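Lukgate Evening Courses
Housekeeping and Building Care, Part One
Session 6: Hard floors, dry work and wet work
Notes by Erdal Bilgin

Read this before Thursday. Bring the Munell label sheet from last session, because we are going to pick it apart.

1. Where we left off

Last time several of you asked for "the right method" for tile. I don't have one to give you. I have a sequence that works on most glazed and polished floors, and I have a drawer full of leaflets that each claim to have found the right method, which always happens to require something the leaflet's publisher sells. Treat everything in these notes the same way. If I say a thing and it doesn't hold up on the floor in your own building, believe the floor.

The sequence is old and dull. Pick up what is large. Sweep what is loose. Deal with what is wet or stuck. Then mop, then let it dry. Most arguments in this trade are about the third and fourth steps, and most bad floors I get called to look at come from hurrying through the second.

2. Dry work

The claim you will hear most often is that modern flat mops "pick up everything" and sweeping is a leftover from your grandmother's kitchen. I was told this again last month by a man selling the Keskinen range, who demonstrated it on a floor with a pinch of coffee grounds on it. Coffee grounds are a kind test. They're small, they're light, and they stick to anything damp. Ask for the same demonstration with bread, rice or dog biscuit and see how keen he is.

A damp pad pushed into crumbs does one of two things. It rolls them into paste, or it bulldozes them along the front edge until you lift the mop, at which point they fall off in a line. Either way you are now cleaning the floor a second time.
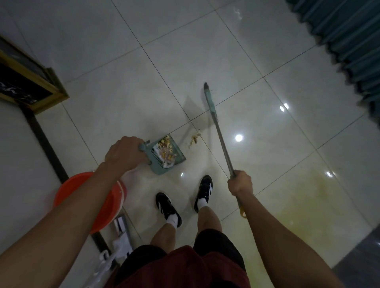 Sweeping before any water comes near the floor is still the best advice I know, and I say that as someone who distrusts most of what I was taught. Food is the strongest argument for it. A pile like the one in that dustpan, pale crumbled bits with a few pinkish pieces and a crumpled white scrap among them, is easy to carry off while it's dry and a nuisance once you've wetted it. Look also at what is still on the tile, a few crumbs near a grout line. Every sweeper leaves some, me included. The usual cure is to drag the pan back a hand's width, sweep again, and do that until the line you leave behind is too thin to care about.

Now the things people say about sweeping that I don't believe, or only half believe.

"Push the broom away from you, never pull." Depends on the broom and the room. With a dustpan you generally bring the dirt to the pan, and the pan goes where there's space for it, often just in front of your feet. Pushing works for long corridors with a wide head. I have never seen a corner improved by it.

"A comb on the dustpan is a gimmick." I thought so for years. If your pan has teeth on the back rim, use them: draw the broom head through them over the pan and they take off hair and fluff. Whether they do much for a broom that's already matted is another question. Mostly no.

"Expensive bristles pay for themselves." I'd like to see the arithmetic. The catalog figure going around is that a Cerby broom head lasts 700 hours against far less for an ordinary one. I asked how the hours were logged and got a second copy of the catalog. A broom stored standing on its bristles is ruined whatever you paid. Hang it up. Most of them come with a loop on the end of the pole for that purpose, and most of them I find leaning in a cupboard with the bristles bent over.

"Hold the pole at the top." You hold it where you can steer it. If you have the pan in one hand and the broom in the other, your grip comes down the pole and that's fine. Your back is a better judge than a diagram. If you find yourself folded in half, get a pan with a longer handle, or set the pan down and reposition it with your foot (yes, the hotel schools hate this).

3. Between dry and wet

Empty the pan before you touch the mop. I'm tempted to leave it at that, but each term I watch people park a full dustpan on the floor "for a minute" and then knock it with the bucket.

Check for anything liquid. Don't sweep through it. A broom that has been through juice or oil will print it onto the next room, and then the broom needs washing too, a job that always seems to belong to the following shift.

Hüsnü Yurt teaches the Tuesday group and disagrees with me about this stage. He lays absorbent paper on every spill, every time, before any mop. I do it for anything thick, greasy or large, and I let a damp pad handle a thin splash if I have a clean pad ready to follow. He says my way relies on people judging "thin" correctly. He has a point. Beginners should probably copy him.

4. Wet work

A flat mop is a cloth on a hinge. Keep that in mind when you read the packaging. The hinge lets the pad lie flat while you stand upright, and the cloth does the work until it's full, after which it does harm. Nearly everything that goes wrong with a flat mop goes wrong after the cloth is full.

You'll see a spill spread the first time you run the pad over it. That alone doesn't mean you've failed. The liquid has to go somewhere before the cloth has taken it up, and on a smooth tile it goes sideways in a film. What matters is the second and third pass, and whether the pad is still taking liquid or only moving it around.

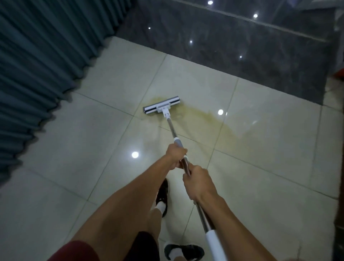
So turn or change the pad sooner than feels reasonable. The Munell sheet claims one pad will cover 900 square feet. Ask yourselves: of what? A clean showroom, I'd guess. Nothing on the sheet says what was on the floor or whether anyone looked at it once it had dried. With a colored or sugary spill I would change the pad after the spill itself and start the rest of the room with a fresh one. This costs you laundry. The alternative is to put a very thin coat of the spill over everything.

Work from the outside of the spill inward for the first pass, if you've got the room. Then cross it the other way. Then take a clean damp pad and go a good way past where you think it ended, because the faded edge of a spill is the part that gets left and the part that feels tacky underfoot the next morning.

Some notes on product. The dilution line on most concentrates is a ceiling, in my view, and people read it as a floor. More cleaner does not mean more clean. On a polished tile the surplus dries as a haze or as streaks, and the owner concludes the tile is faulty. Before you tell a client that their porcelain has "lost its shine," mop one square with plain warm water and a clean pad, dry it by hand, and look again.

I also don't trust "streak-free." Streaks are a matter of residue, water and drying. A bottle can't promise you two of those. When the label says 100 percent streak-free, I want to know who was holding the mop.

Curtains and other hanging fabric: lift or tie back anything long enough to touch the floor. A hem in floor water will wick, and a tide mark on a curtain is harder to get out than anything you'll meet on a tile. This gets no mention on the Munell sheet, presumably as they don't sell curtains.

5. Judging the result

Wait until it's dry. Then get low and look across the floor toward a window or a lamp. Looking straight down at a glossy tile tells you very little, and ceiling lights mostly show you ceiling lights. Walk it in clean white socks if you want a blunter test. Hüsnü uses a folded white cloth and presses along the grout. I find grout always gives you something, so I'm not sure what his test proves, but it does keep his students humble.

6. For Thursday

Take the Munell label sheet and mark each claim one of three ways: could be checked in this room, could be checked somewhere else, or can't be checked at all. Write next to it how you'd check it. Don't bother with the scent claims.

Also read the Keskinen leaflet, back page only, where it says item 785 is "suitable for all floors." Come with two floors you think it isn't suitable for, and be ready to argue with me about at least one of them.

Closed shoes, please. We'll be sweeping first.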